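Speaker notes – "Hard water at home: what it does and what to do about it"
Sadley Village Hall, 22 February 2018
Speaker: Ketsara Paisan

Slide 1. Title
Wait for the late arrivals. Fire exit is by the kitchen. Questions at the end, but stop me if a word makes no sense.

Slide 2. Where our water comes from
Nearly all the water in Sadley comes out of the chalk under Tillis Hill. Rain soaks in at the top and takes years to reach the borehole. On the way it picks up calcium and magnesium, and those two are what we mean by hardness.
Hard water is fine to drink. Say this early, it always comes up. Some people like the taste better.
The trouble starts when it is heated or left to dry. Heating drives out some of the carbon dioxide and the calcium drops out as chalk. Drying leaves behind whatever was dissolved.

Slide 3. Where it shows
Kettle first, then taps, shower heads and the line round the toilet bowl. Ask for hands up: who has descaled a kettle this month?
Mention glass and tile. Water left standing on them dries to a white ring, and each new drop adds to it.
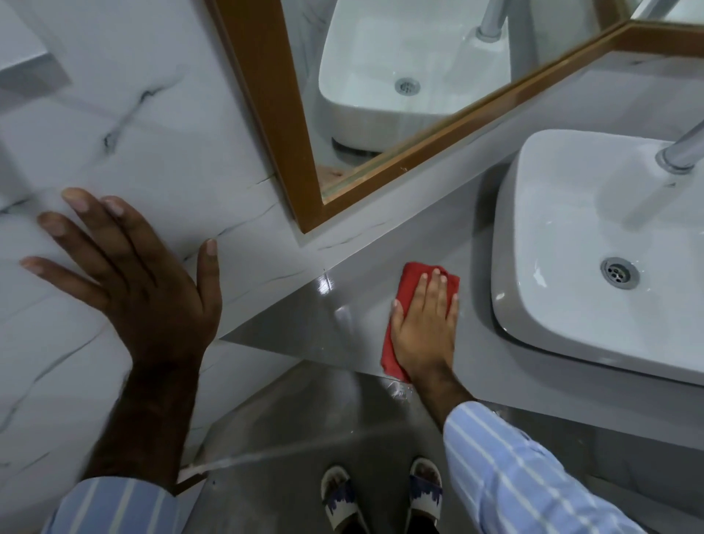
A light film comes off with a cloth and plain warm water if you get to it within a day or so. After a few weeks you need an acid. White vinegar or citric acid will do for most things.
Go slowly over this next bit. Real marble, limestone and travertine are made of much the same stuff as limescale, so acid eats them too. Glazed tiles are normally all right, but the cement grout between them can suffer if acid is left to sit. Rinse well. Never mix any acid cleaner with bleach. The gas it gives off is dangerous.

Slide 4. Where it doesn't show
Hot water cylinder, boiler heat exchanger, washing machine element. Pass round the element from the Junen Road house (it is in the blue box, keep it in the bag, it sheds).
Scale is a poor conductor, so a coated element takes longer to heat the same water. Don't quote a percentage. The published figures vary a lot and somebody will ask for the source.

Slide 5. The Sheehan Close survey
Kittipong Thepsuriya did the door-knocking last October. He is in the second row and can take questions on method.
We sent out 600 forms and got over half back. The main finding was that 3 in every 4 homes had never had the cylinder looked at.
Survey reference is 2244 if anyone wants the full tables.
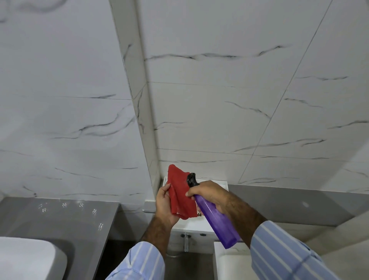

Slide 6. Softeners and the other gadgets
Ion exchange softeners work. They swap calcium for sodium and need salt topping up. Keep one unsoftened tap in the kitchen for drinking and for making up baby milk.
Magnetic and electronic units – the evidence is mixed. Say so and move on. Last time this took up ten minutes.
Jug filters help with tea. They do nothing for the boiler.

Slide 7. Cheap things to do first
Empty the kettle overnight.
Turn the cylinder thermostat down if it is set very high, but keep stored water at 60 degrees or above because of legionella.
Soak the shower head in citric acid, check the maker's leaflet if it is plated.
Wipe taps dry after use.

Slide 8. Questions
Test strips are on the table by the door, 2 per household. Dip, shake once, read against the chart after the time printed on the packet.
If asked about lead pipes: different subject, give out the water company leaflet.
Hall has to be clear by half past nine, so stop questions at quarter past and start on the chairs.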